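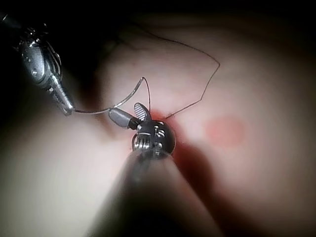 Will a beeswaxed linen thread hold up in saddle stitching on a bag strap?

A waxed linen of reasonable weight will hold up well, provided the holes are the right size for it and the stitch is pulled down evenly. Most strap failures I see are at the end of the seam, where the backstitching was skimped.

That question comes up often enough to put it first. The rest of this page covers the Jevwood stitching kit, sold by Sornum as a starter set for hand-sewn leather. I have used it for two months on straps, card sleeves and one repair to a tool roll.

Contents

The box holds a pricking iron, an awl with a fixed blade, a stitching pony, two blunt harness needles, a block of beeswax and one spool of waxed linen thread. There is also a folded instruction sheet. A mallet is not supplied and is needed from the first minute. Budget for a nylon or rawhide one; a steel hammer will mushroom the top of the iron.

Pricking iron

Spacing is 3 mm, which suits straps and belts and looks slightly coarse on a card sleeve. The teeth are ground at a consistent slant and were polished well enough to come out of vegetable-tanned shoulder without lifting it. In chrome-tanned leather they drag. Rubbing the teeth on the wax block every few strikes cures most of this.

The iron marks and part-cuts the hole. It does not go through two layers of strap leather, and the packaging is vague on this point. Anyone expecting a punch will be disappointed. The awl does the rest.

Awl

The weakest item in the kit. The blade has the correct diamond section but arrives with a wire edge, and it needed ten minutes on a fine stone and a long session on a strop before it would pass through cleanly. The handle is turned beech, well shaped and a little short for a large hand. The ferrule is tight. Once sharpened, the blade has kept its edge acceptably.

Stitching pony

Better than expected at this price. The jaws are faced with suede and close square along their full width. Tension comes from a wing nut on a through bolt, and it stays where it is set. The base is narrow, so the pony has to be sat on or clamped to a bench. I clamped mine. The jaws stand 127 mm wide, enough for a card sleeve in one position and a strap in several.

Needles and thread

The needles are properly blunt and the eyes are smooth. I have bent one, which was my own doing with a pair of pliers.

The thread is rated by the maker at 0.6 mm. It lies flat, locks well and frays only if the working length is too long. Keep it to about four times the seam. The wax coating is light and I added more before use. Colour is a flat dark brown with no variation along the spool.

Comparison

The Noonan set costs more and has the sharper awl, but its pony is a poor thing with jaws that meet at one corner. Grolunwood sells the pieces separately, and their iron is the best of the three makes. Buying the same list from them comes to nearly double.

Instructions

One sheet, both sides. The diagrams of the saddle stitch are correct and show the second needle passing behind the first thread, a detail many guides get wrong. Finishing is given two lines. Backstitch at least three holes, trim close and tap the seam flat.

Verdict

Recommended for straps and general repairs, with the awl sharpened before use and a mallet added to the order. For small goods, buy a finer iron. Spares are available from Sornum, although the replacement awl blade was out of stock when I checked on Wednesday.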